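## Teaching the Cup Task

Do this after the homing check - both arms need to be zeroed first.

1. Clear the table and set the mug tree down between the arms.
2. Hit record in Canico and keep the speed at 18 percent.
3. Move one cup at a time. I rest for a few seconds between cups or my wrists get sloppy.

**Caution:** keep your fingers off the pegs while the motors are on!

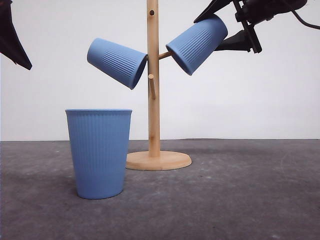
Grip force took me the longest to get right, and I'm still fiddling with it. I start at 34 and go up in small steps. Ribbed plastic cups like my light blue ones are fine for practice, so leave the good mugs in the cupboard for now.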